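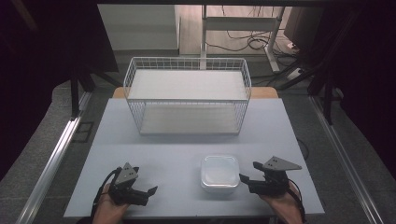 *Wire-mesh basket and small tub on the bench.*

## 4. Setting up your Skumora seed-raising tray

You've got the heat mat warmed up and the stand levelled (section 3), so now comes the fun part: getting some seeds in! The Skumora likes cool-season greens best, and lettuce is a cracking first crop – quick, cheap and very forgiving.

1. Tip the dry seed-raising mix into a bucket and stir in warm water a bit at a time. Squeeze a handful. You want it to hold together and let go of a drop or two, no more.
2. Fill each cell to the brim, tap the tray twice on the bench, then top up. Don't press the mix down with your thumbs, tempting as it is.
3. Make a shallow dent in each cell and drop in 2 seeds. Lettuce needs light to sprout, so cover it with the thinnest dusting of vermiculite you can manage.
4. Write your labels now, in pencil. Marker fades under the lamp (we've lost whole rows of mystery greens that way).
5. Fill the lower reservoir to the grey line and lay the wicking mat over it, fuzzy side up.
6. Set the tray on the mat, fit the dome and open both vents a quarter turn.
7. Turn the dial to 6 and leave it there until you see green.

> **Caution:** Unplug the heat mat at the wall before you fill or move the reservoir. Wipe up any spills before plugging it back in.

> **Note:** Basil, capsicum and tomatoes like it warmer. See the colour chart inside the back cover for their dial settings.

### Once they're up

Take the dome off as soon as most of the cells have sprouted, and drop the lamp until it sits a hand's width above the leaves. Snip the weaker seedling in each cell with scissors. Pulling it out disturbs the neighbour's roots, and those first roots are precious!

Iqra Farooqui, who tested the trays for us, starts feeding at half strength when the first true leaves open. Mixing ratios are in section 5.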